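Wed 5 March

# Visit to the Riren kitchen test rooms, Flakmont

I went to the open day at Riren's test rooms because our tenants' association is due to replace the small appliances in the shared kitchen, and we have never bought anything for it except from a catalogue. These are my notes for the others.

Flakmont is the last stop on the tram. The building is a former dairy, with the entrance at the back past the bicycle racks. Visits ran in groups of six, starting on the hour, and lasted most of a morning. There is no café, but there was tea in the corridor and you could take it in with you.

## The store room

We began with the shelves where they keep everything that has been through the rooms. Riren does not make appliances. It is paid to use them in the way a household would, and it writes up what wears out. Kettles take up one wall and toasters another. Each item has a paper tag with the date it came in and the number of uses so far. The kettle with the highest figure had reached 2000 and its lid still shut properly, although the markings on the water window had nearly gone.

I asked about limescale, as ours is bad. They use the local tap water, which is hard, and descale after every 100 boils. We do it when someone complains.

## The washing-up room

A long room with three sinks and a lot of draining racks. Bowls and plates are washed by hand or by machine, then checked under a lamp for scratches and dull patches. Dark glazes are apparently the worst for showing knife marks. A range called Grotix was being checked while we were there, in several colours, and we were allowed to handle it. It is lighter than I expected and stacks well. I would want to know the price before suggesting it.

Ask to see the box of broken handles by the door. Most had gone at the screw.

## The breakfast tables

The part I had come for was upstairs. Each table is set up for one small job, such as making porridge or warming a roll, with the appliance and the crockery placed within reach of each other. The table I spent longest at was the one for toast.

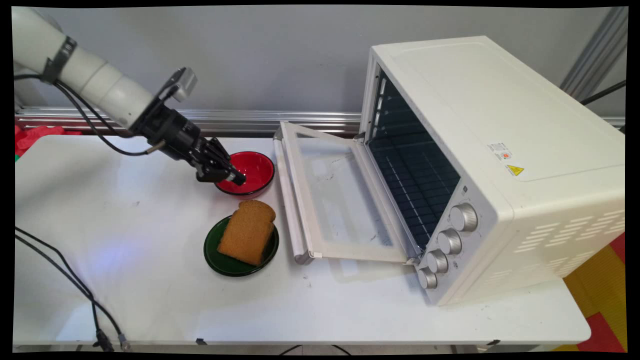

*Toast table, first floor. Oven door down, bread on the green plate, red bowl behind.*

I had not thought much about oven doors before. On this model the door folds right down and lies nearly flat, so it needs a good deal of clear worktop. Ours would not fit where the present one stands, between the bread bin and the wall, unless the bread bin moved. The long handle bar runs along the outer edge of the door and is easy to get hold of. The glass had smudges on it, as ours always has.

The four knobs are in a column on the right of the front, below the opening. The top one is the largest. I would prefer that to buttons for our kitchen, where several people have trouble with small displays. There are vent slots in the side panel, so it should not be pushed up against anything. Inside is a plain wire rack. I asked whether spare racks could be bought separately and was told to write to the maker.

## Getting there and booking

The open days are free but you have to book. The next is in September and the list is already open. The stairs to the first floor are steep and the lift was out of order, so check beforehand if that matters. On the way back I stopped at Lò, the bakery opposite the tram stop, which sells day-old loaves at half price after noon.

I have left Riren's leaflet in the shared kitchen, in the drawer with the tea towels. Before the next meeting someone needs to measure the worktop from the socket to the edge of the sink, including the depth.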